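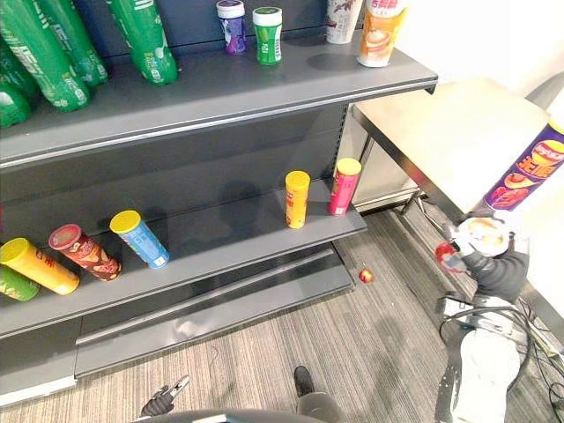 3 min read

Can a pop singer sell a cookery show? Media Studies group project, final report

Our question came from the press release for Sudum, the cookery series fronted by the singer Halldóra Nørgaard. It promised "a whole new audience for food television". We doubted it, and we still do, though for different reasons than when we started.

We watched all seven episodes and read the 989 public comments left under them on the Feketti site up to the end of May. Each comment was put into one of three groups: the singer, the food, or anything else. Two of us sorted them separately and then argued over the ones we disagreed on. Sarcasm was the worst problem. "Lovely voice, shame about the soup" went back and forth for most of an afternoon.

The singer won easily. Most people wrote about her clothes, her old band Falcão or whether there would be a tour. Comments about food were mostly requests for quantities, because the recipes on screen leave them out. We tried the fish stew from episode three and had to guess the salt — badly.

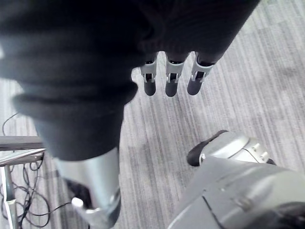

Fig. 2. Rolled cuff and silver shin on the striped carpet.

Feketti calls the series a success. It has not published viewing figures, so we can't say whether the audience is new or simply her fans sitting somewhere else. Vonetti, which makes the pans, did not reply to our email.

There are weaknesses on our side too. People who comment are not the same as people who watch, and we had no second cookery programme to compare with. Our tutor suggested adding one in May, by which time the sorting was nearly finished and we decided against it.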